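16 September 2022

Home late, feet sore, and a cup of tea going cold beside me while I get this down before I forget it all by Monday. Ashok Sandhu had promised me a quiet Friday on the dish cell, and I suppose by his standards it was one. We have been calling the thing Kurklow since February, when the arm was bolted down, and by now I talk to it more than I talk to my sister.

The trouble this week has been the grip. It was picking up bowls well enough on Wednesday, but the fingers were closing a hair late, and you could hear a little tick against the rim that I didn't care for at all. So I started the morning with the power off and the cover open, going over the finger screws one by one with the small driver — the good one, which I had to go and fetch back from the Roter bench again. Two of them took a bit of a turn. Then I put the closing force down from 500 to 400 on the controller and ran it slow.
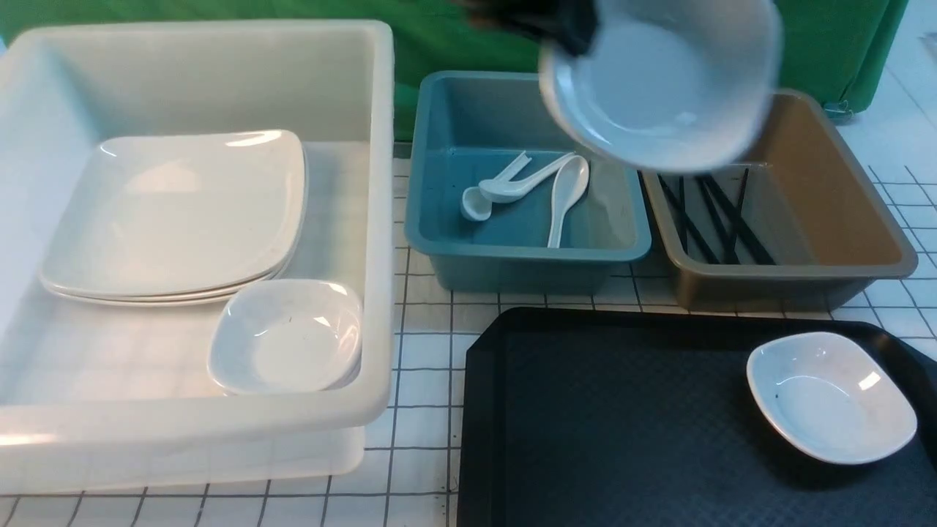 Ashok likes the big white bin for plates and dishes, the teal one for the soup spoons and the tan one for the chopsticks, and he likes them in that order, left to right, with the black tray in front. I used to think he was being fussy. But the taught positions all hang off where those bins stand, and if somebody nudges one over by a square on the table grid while wiping down, the whole afternoon goes wrong in ways that look like anything except a nudged bin. I have started lining the rims up against the grid lines before I switch on, the way my grandmother squared up her place mats, bless her.

After lunch I turned to the cable. It has to have enough slack for the wrist to turn all the way round, but leave it too generous and it wants to catch on things, and we lost half a day in February to exactly that. I moved the tie back 8 millimeters, walked the arm through its reach by hand, moved the tie forward 5, and walked it through again. Ashok came by with a doughnut from the Makokha meeting and watched me do it a third time without saying a word, dear man — he just left the doughnut. I went back to the white bin last, with the speed still turned down, to check the approach near the walls.
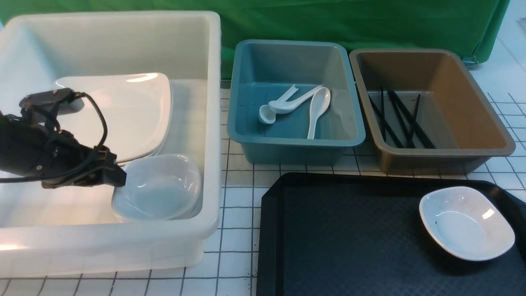
For Monday

Write the new grip force on the card inside the cabinet door, and cross out the old one properly this time. Ask Clongate about spare finger pads, and ask nicely, as I was short with them on the phone. Wipe the table, then check the bins against the grid. Take Ashok a doughnut.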